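Mug

A mug is a drinking vessel with a handle, used mainly for hot drinks such as tea, coffee, cocoa and soup. It is usually larger and thicker-walled than a teacup and is used without a saucer. Most mugs are cylindrical or slightly curved, with a flat base, an open top and a single handle on one side. They are found in homes, offices, canteens and cafés, and are among the most common pieces of everyday tableware.

Name and related vessels

The word "mug" has been used in English for several centuries and is generally thought to have reached the language through northern dialects. In older use it could mean a pot or jug of almost any kind. The modern meaning, a straight-sided cup with a handle, settled gradually as tea and coffee became daily drinks.

The line between a mug and a cup is not fixed. A teacup tends to be wider at the top than at the foot, holds less, and is sold with a saucer. A beaker has no handle. A tankard is taller, is used for beer, and may have a lid. In everyday British speech "cup" is often used for all of these, so that a "cup of tea" is very often served in a mug.

Materials

Ceramic is the usual material. Earthenware is fired at a lower temperature than the other common types and is porous unless glazed. Stoneware is denser and chips less easily, and is widely used for thick mugs in kitchens and canteens. Porcelain and bone china are finer and lighter, and allow a thinner rim.

Mugs are also made from enamelled steel, glass, plastic and stainless steel. Enamel mugs are light and hard to break, though the coating can chip and leave bare metal that rusts. They also become hot to the touch when filled. Double-walled steel mugs keep drinks warm for longer and are mostly sold for travel.

Shape and size

An ordinary household mug holds between 250 and 350 millilitres. Small mugs, sometimes sold as coffee or espresso mugs, may hold 200 millilitres or less. Very large ones of half a litre or more are used for soup, or sold as gifts.

The wall may be straight, tapered or rounded. A narrow mouth slows cooling, while a wide one makes the inside easier to wash. The thickness of the rim affects how the mug feels to drink from, and many makers thin the wall slightly at the lip for this reason. The foot is often left as a bare ring, as glaze touching the kiln shelf would stick to it during firing.

Handle

The handle keeps the fingers away from the hot wall. It is normally fixed at two points, one near the rim and one near the base. Common forms are the plain "C", the squarer "D" and the ear shape, which is wider at the top. A large loop takes three or four fingers; a small one takes only one or two, and the hand must then steady the weight by pinching.

In hand-made mugs the handle is pulled or rolled from clay, bent to shape and joined to the body with slip, a mixture of clay and water. The joint is the weakest part of the mug. If body and handle dry at different speeds, a crack can open at the upper joint before firing. Factory mugs may be cast in one piece with the handle, or have it added by hand or machine.

Glaze and colour

Glaze is a glassy coating that seals the surface and gives it colour. Many mugs are glazed in one colour throughout. Others have a strong colour on the outside and white or cream on the inside, which shows the colour of the drink and makes it easier to judge the strength of tea. The two glazes meet at or just below the lip.

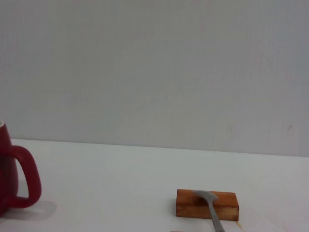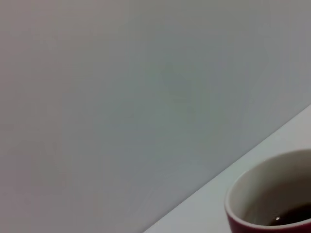 Dark red exterior with a paler inside: the handle (first picture) and the rim and open mouth (second picture).

Red has long been a difficult colour for potters. Copper reds depend on the amount of air in the kiln and may come out brown, green or clear if it is wrong. Iron gives duller, browner reds. Most bright or deep red mugs sold today are coloured with prepared stains in which the pigment is enclosed in a stable crystal, allowing the same shade to be repeated from batch to batch.

Printed decoration is applied as a transfer and fired on, or added to a coated mug by heat press. Heat-pressed designs are cheaper to produce in small numbers but tend to fade sooner in a dishwasher.

Ranges and collecting

Mugs are sold singly, in sets and as part of a dinner service. Two-colour mugs appear in the ranges of many small potteries. The Stola range made by the Jindstead pottery is one instance, with a coloured exterior, a cream interior and a handle set close to the rim. Its shapes are listed by number, and shape 909 is the standard breakfast mug. An earlier shape, 1323, had a smaller handle and was withdrawn. The potter and writer Zuweira Abugri has described the change as typical of the general move towards handles that can be held with the whole hand.

Collectors usually concentrate on a single maker, a period or a theme such as royal events, railways or seaside towns. Condition matters a good deal to price. Hairline cracks, worn gilding and repaired handles all lower it.

Care and use

Glazed stoneware and porcelain mugs can generally be washed in a dishwasher, and those without metallic decoration can usually be used in a microwave oven. Tea and coffee leave brown stains, mostly below the rim on pale interiors. These can be removed with bicarbonate of soda and a damp cloth. Grey marks inside a mug are often traces of metal left by spoons and need a mild abrasive cleaner.

Boiling water poured into a very cold mug can crack it. Fine lines in the glaze, known as crazing, let liquid into the body of earthenware. Badly crazed mugs are better kept for pens or other dry uses. A mug with a loose or cracked handle should not be used for hot drinks, even after gluing.

Storage is on a shelf, on hooks through the handle, or on a mug tree, a stand with short arms that commonly holds 6 mugs. Stacking is possible only with shapes made for it, which have a foot narrow enough to sit inside the rim of the mug beneath.

See also

Beaker
Saucer
Tankard
Teacup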